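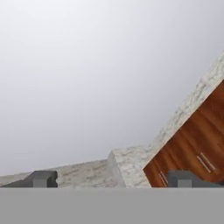

Setach 厨房操作仿真数据集与设备规划资料包
自述文件暨数据说明

本目录收录 Setach 项目在仿真厨房环境中生成的机械臂操作数据，以及依据这些数据编制的设备采购、预算与场地规划材料。资料包由 Titholm 研究所设备规划组维护，供所内立项、采购、财务及实验室管理部门使用，也供参与联合建设的 Montecinos 实验中心查阅。

首次使用者请先阅读“适用范围”与“已知局限”两节，再打开预算表。预算表中的若干参数直接取自仿真结果，脱离上下文引用容易造成误解。

本说明最近一次修订于6月10日，修订内容见文末。

一、背景

Titholm 研究所计划建设一处面向家居操作任务的实体测试间，配备固定基座机械臂、平行夹爪、腕部相机、厨房柜体以及配套的安全与网络设施。立项阶段，各课题组提交的设备需求差别较大：有的按工业装配标准选型，负载和重复定位精度远高于实际任务所需；有的只列机械臂本体，未考虑夹爪更换件、线缆、标定工具和柜体损耗。

为使讨论有共同依据，设备规划组委托仿真组先在虚拟厨房中完成一批抽屉与柜门操作任务，记录关节轨迹、末端位姿、夹爪开合量、接触力和腕部相机图像，再由规划组据此倒推实体设备的最低配置、推荐配置和备件数量。Setach 一名即指这项前期工作，后来沿用为数据集的名称。

本项目由 Vojtěch Koubek 担任技术负责人。采购文件的起草和合同条款不在其职责之内，由采购部门另行指定经办人。

二、目录内容

readme_zh.txt
本文件。

episodes/
仿真操作记录。每条记录为独立子目录，含状态序列、动作序列、腕部视角图像序列和任务结果标记。

scenes/
场景定义文件，包括柜体尺寸、台面高度、拉手类型与位置、材质参数和光照参数。

derived/
由操作记录汇总得到的统计量，如工作空间包络、末端最大速度、各关节力矩上限、夹爪行程分布。规划组的选型结论主要引用此目录。

budget/
预算表、报价比对模板和折旧测算表。表内金额栏在公开版本中留空，内部版本由财务部门单独分发。

planning/
测试间平面布置、供电与网络点位表、到货与安装顺序表、验收清单。

changelog.txt
逐次修订记录。

三、数据概况

当前版本收录 41 个场景变体。各变体共用同一套厨房布局原则，在台面材质、柜门饰面、拉手形式、相机姿态和初始末端位姿上有所不同。任务分为拉开抽屉、推回抽屉、打开柜门、关闭柜门 4 类，每类任务在全部场景变体中均有记录。

单条记录最长 60 秒，超时即判为未完成。大多数成功记录远短于此上限。规划组在估算实体测试间的日产出时采用上限值，以便为复位、检查和人员交接留出余量。

状态与动作序列按控制周期逐行存储，图像序列按较低频率采样，两者以时间戳对齐。时间戳取自仿真时钟，与实际运行耗时无关，不得用于评估计算设备性能。

任务结果标记由程序依据抽屉位移或柜门转角自动给出。判定阈值写在各场景定义文件中，不同场景可能采用不同阈值，汇总成功率前应先行核对。

四、字段说明

episode_id
记录编号，在同一版本内唯一。跨版本不保证一致，引用时应同时注明版本号。

scene_id
场景变体编号，对应 scenes 目录下的定义文件。

task
任务类别，取值见上一节。

joint_pos、joint_vel
各关节位置与速度，采用国际单位制。

joint_torque
各关节力矩估计值，由仿真求解器输出。该字段是选型时最常被引用的字段，也是与实体设备差异最大的字段，请结合“已知局限”一节使用。

ee_pose
末端位姿，以机械臂基座坐标系表示。

gripper_width
两指间距。零表示完全闭合。

contact
夹爪与拉手之间的接触标记及法向力。

wrist_rgb
腕部相机彩色图像。相机与夹爪刚性连接，画面中的地平方向随腕部姿态变化，未作校正。使用者如需水平画面，可依据 ee_pose 自行旋转。

result
任务结果，取值为完成、未完成或中止。中止仅表示求解器出现数值异常，不计入成功率分母。

reset_time
复位步数。仿真中复位由程序完成，该字段只用于核对记录完整性。

五、生成方法

场景由参数化模板生成。模板规定柜体与台面的相对关系，其余参数在给定范围内抽取。抽取结果经人工检查，凡出现柜体互相穿插、拉手悬空或台面遮挡抽屉行程的场景，一律剔除后重新生成。

动作由脚本控制器产生。控制器先将夹爪移动至拉手前方的预备位姿，再沿拉手法向接近、闭合夹爪，最后沿抽屉滑轨方向或柜门转动弧线运动。为使统计量覆盖实际操作中可能出现的偏差，控制器在预备位姿上叠加了随机扰动，扰动幅度记录在各条记录的元数据中。

渲染采用固定光照预设，材质纹理的细节程度有限。这样设置是为了在现有计算资源下完成全部场景的渲染，对设备选型结论没有影响，但对以训练视觉模型为目的的使用者可能不够充分。

六、适用范围

本资料包适用于下列工作：

编制家居操作类实体测试间的设备需求书。
估算机械臂工作半径、负载余量与夹爪行程的合理区间。
比较不同安装高度和基座位置对任务可达性的影响。
安排设备到货、安装与验收的先后次序。
在采购评审中核对供应商所报参数是否覆盖任务需要。

下列用途不在设计范围之内，由此得出的结论规划组不予认可：

以仿真接触力代替实体设备的安全评估。
以仿真成功率作为供应商验收指标。
以本数据推断人机协作场景下的风险等级。
以本数据证明某一品牌或型号优于其他品牌或型号。

七、由数据到配置的推导

（一）工作半径

规划组将全部成功记录的末端位置投影到基座坐标系，取包络外缘，再加上安装误差和线缆弯曲所需余量，得到推荐工作半径。若课题组拟增加吊柜或高柜任务，应重新计算，不宜在现有结果上按比例放大。

（二）负载

抽屉与柜门操作对末端负载的要求主要来自夹爪和相机自重，拉动阻力居次。需求书应将夹爪、相机、转接法兰、线缆夹具的质量逐项列明，合计后再加余量。以往有需求书仅填写被操作物体的质量，致使到货后加装相机即接近负载上限，此类情形应在内部审核时退回补正。

（三）夹爪

夹爪行程应覆盖所有拉手的外形尺寸，并为接近时的位姿偏差保留间隙。对细杆式拉手而言，行程通常不构成限制，指尖形状与摩擦面的影响更大。建议将指尖列为可更换件单独采购，不与夹爪本体捆绑计价。采购时应取得指尖安装孔位图纸，以便自行加工替换件。

（四）腕部相机

相机视野应同时包含两指指尖及其前方的操作区域。选型时请注意最近对焦距离：夹爪闭合阶段相机与柜面距离很短，部分型号在此距离上无法给出有效深度。若预算只允许购置一台相机，优先保证近距离成像，远距离定位可通过预先标定的场景坐标补足。

（五）控制与计算设备

控制计算机与训练计算机应分开采购。控制计算机重在实时性和接口数量，配置不必追高；训练计算机可与所内现有集群共用，原则上不在本项目中新增。确需新增者，应附集群排队记录作为依据。

（六）柜体

实体测试间的柜体属于耗材性质。反复拉动会使滑轨、铰链和拉手螺钉逐渐松动，饰面在夹爪误触时也会受损。预算中应将柜体主体与门板、抽屉面板、拉手、滑轨、铰链分列，后者按年度补充。台面如选用石材，应事先确认楼板承重与搬运通道；仅为视觉一致性考虑时，可用贴面台面代替。

八、预算编制说明

预算表分为设备购置、安装改造、备件耗材、培训与维护、预备费五个部分。各部分之间不得自行调剂，确需调剂的，按所内预算调整程序办理。

预备费按设备购置与安装改造两部分合计的 10% 计提。该比例为规划组建议值，财务部门可依据当年规定调整。

报价应至少覆盖交货、安装、首次标定和操作培训。供应商将首次标定另行计价的，应在比对表中折算为同一口径后再排序。运费、保险与进口环节费用单列，不计入设备单价。

备件数量的确定方法如下：指尖、线缆和急停按钮按易损件处理，随首批设备一并到货；电机与减速器不作现场储备，但应在合同中写明更换周期和借用机安排；相机建议储备同型号一台，避免更换型号后重新标定和重新采集数据。

软件许可应区分永久许可与年度许可。年度许可费用须同时列入后续年度的运行预算，不得仅在购置当年体现。供应商提供的试用许可不作为满足功能要求的依据。

折旧年限按所内固定资产目录执行。夹爪、相机如与机械臂合并登记，报废时将难以单独处置，建议分别建卡。

九、场地与到货安排

测试间拟设于 Montecinos 实验中心底层。选址时已考虑设备搬运、噪声与楼板振动。供电、网络和气源点位见 planning 目录下的点位表。当前配置采用电动夹爪，气源仅作预留，不在首期接通。

到货顺序建议为：安装底座与安全围栏，柜体与台面，机械臂及控制柜，夹爪与相机，最后为备件。柜体先于机械臂就位，可以在机械臂固定前复核基座与柜面的距离。若机械臂先行到货，应整箱存放，不宜临时安装后再移位。

全部首批设备的到货期限定为 8月。逾期到货的处理办法见合同模板，规划组不就个别供应商的延期申请作出承诺。

安装期间，柜体供应商与机械臂供应商需要共用同一场地。双方应各指定一名现场联系人，由实验室管理部门统一安排进场时间。围栏与联锁未通过检查之前，机械臂不得上电运动。

十、验收要点

验收分为到货验收、安装验收和任务验收三个阶段，完整清单见 planning 目录。

到货验收核对型号、数量、附件、合格证明与外观。夹爪指尖、转接法兰和专用工具容易漏发，应逐件核对。

安装验收检查底座固定、接地、急停、联锁、网络连通和相机标定。标定结果须以文件形式移交，仅口头说明或屏幕展示不予接受。

任务验收从本数据集的四类任务中各选取若干场景，在实体柜体上复现。验收考察设备能否按规定轨迹到达并保持稳定夹持，不考察控制算法的成功率。算法由课题组自行开发，其表现与供应商责任无关。

任一阶段未通过的，供应商应在整改后申请复验。付款节点与验收阶段对应，具体比例以合同为准。

十一、已知局限

仿真中的滑轨阻力为常数加线性阻尼，未包含实体滑轨的回弹、自闭合与阻尼缓冲机构。计划采购带缓冲功能的柜体时，力矩统计量偏于乐观，应另作测量。

夹爪与拉手的接触采用简化摩擦模型。对圆形截面或光滑表面的拉手，仿真可能高估夹持稳定性。

材质纹理较为柔和，石纹与木纹在近距离画面中细节不足，柜门之间的接缝在部分视角下不易辨认。以视觉定位为主要研究内容的课题组，不应仅凭本数据确定相机分辨率。

场景中不含人员、宠物、地面杂物和台面餐具，因此无法据此规划避障传感器。

基座位置在各场景中变化有限。采用移动底盘的方案需要重新生成数据，现有可达性结果不能直接套用。

力矩统计量未计入线缆拖拽与夹爪更换后的质心变化。经规划组与仿真组商定，选型时在统计上限之外另留余量，余量取值写在预算表的参数页，修改时应注明理由并重新计算负载一栏。

十二、版本与存储

数据主副本存放于 Titholm 研究所内部存储，镜像存放于 Merkska 归档系统。两处内容应保持一致，如校验值不符，以主副本为准，并通知维护人员。

版本号由主版本与次版本组成。场景定义或字段含义发生变化时递增主版本；仅补充记录、更正文字或更新规划材料时递增次版本。采购文件引用本资料包时，应写明完整版本号，不得使用“最新版”一类表述。

旧版本保留至对应合同质保期结束。期间不得删除或覆盖，以备验收争议时查证。

十三、使用与引用

所内人员可在工作范围内使用全部内容。Montecinos 实验中心人员可使用除内部预算表以外的内容。其他单位如需使用，应向设备规划组提出书面申请，说明用途、使用范围和保存期限。

向供应商提供数据时，只限 scenes 与 derived 两个目录，并应向所有参与报价的供应商同时提供相同内容。不得将预算表、比对表或其他供应商的报价随附发送。

引用格式：
Titholm 研究所设备规划组，Setach 厨房操作仿真数据集与设备规划资料包，版本号，技术负责人 Vojtěch Koubek。

十四、问题反馈

数据错误、字段缺失和场景异常，请附记录编号与版本号报仿真组。预算口径、备件数量和到货安排方面的问题报设备规划组。合同与付款事项请直接联系采购部门，规划组不代为转达。

反馈经确认后写入 changelog.txt。影响选型结论的更正，将另行通知已登记的使用部门；仅涉及文字的更正不再单独通知。

十五、本次修订内容

补充腕部相机近距离成像的选型要求。
将柜体易损部件从设备购置移至备件耗材。
更正 contact 字段的单位说明。
在适用范围一节中增加供应商验收指标的限制。
更新测试间点位表，气源改为预留。
删除与移动底盘有关的旧版可达性图表。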